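Eight weeks in with the grippers

I promised I'd write something once the dust settled on the new stations at Trutine, and the dust has mostly settled, so hello again!
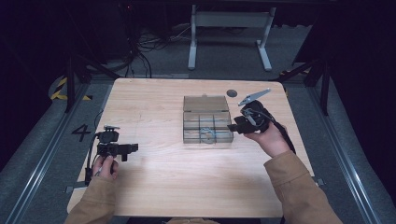

For anyone who hasn't been following along, I work in kitting. We put small parts into compartment boxes, close the lid, and send the box down the line to the people who build things out of what's in it. I've done that job for 13 years, first at the old Jamton building and now here, and until this spring the most advanced tool on my bench was a pair of tweezers I bought myself.

Then in May we got told that part of the kitting was going to be automated, and that before any robot did it, some of us would be doing it with grippers in our hands so the thing had something to learn from. I was in the first group. I'm not going to pretend I was thrilled. I went home and told my sister I was being asked to train my own replacement, and she said well, are they paying you extra, and I said yes, a bit, and she said then go and find out what it is before you get mad about it. Which was fair.

So I found out, and I have to say I love it. I love it! I did not expect to type that.

The first thing is how much you discover about your own hands. I've opened the lid on a hinged box so many times that I couldn't have told you how I do it. With a gripper in each hand you have to know. There's a moment where one side has to hold the box steady and the other comes in under the lid, and if you come in too flat you just push the whole box across the table. My first morning I pushed it across the table a lot. Angelica Abella, who runs the stations, let me get it out of my system and then showed me that I was leaning with my shoulders. After that it got better fast.

The soft stuff is the hard stuff. Anything with a firm edge you can pinch, fine, but string and bands and little loops will fold or slide or hang on to the jaw when you let go. Trinidad Bautista on the next station has a sort of quarter turn she does at the end that drops them clean every time, and I've been copying it for weeks and mine still only works when no one's watching.

What has changed for the rest of us is harder to sum up, so I'll just say what I've seen. The day is broken up more. We do 2 hours at a station and then we rotate out, and on a normal kitting shift I'd have been sitting in the same chair until lunch. My neck is better. My forearms were sore for the first couple of weeks (different muscles, I guess) and then they weren't. There's also more talking. You'd think it would be the other way around, but when somebody finds a good way of getting a part into a corner compartment, everyone wants to see it, and people who had barely said good morning to each other in years are now arguing about wrist angles over coffee.

The other change is that people ask us things. The engineers from Revberg come by in the afternoon and want to know why we fill the back row first, or why we never stack two of the flat ones, and we know the answers! Some of those answers have been living in our heads since the Jamton days and were never written down anywhere. I filled four pages of a notebook one week and they typed it all up.

Now the part that worries people, me included. The plan we were given is that the plain boxes, the ones that are the same every time, go to the robot, and the mixed orders and the repairs stay with us. We do about 800 boxes on a good day and most of them are plain, so that's a big piece of the work. We were told no one in our group loses hours this year, and I've got that in writing. Next year I don't have in writing. I bring it up at every meeting and I'll keep bringing it up, and so does Trinidad, and to be fair to Angelica she writes it down each time and has come back with answers to some of it. One of those answers is that three of us are getting proper training on station setup and checking, with the pay grade that goes with it. I put my name in the same afternoon.

I don't know how this looks a year from now. I do know I walk in at 8 and I'm curious about the day, and I couldn't have said that last winter - I'd been coasting, if you want the truth.

A couple of you asked in the comments whether the grippers are heavy. Not really, you notice the cables more than the weight. And yes, I still have the tweezers. They're in my locker and they come out for the repair orders.

More when I hear about the training. If your shop is going through something like this, leave me a note, I'd love to compare.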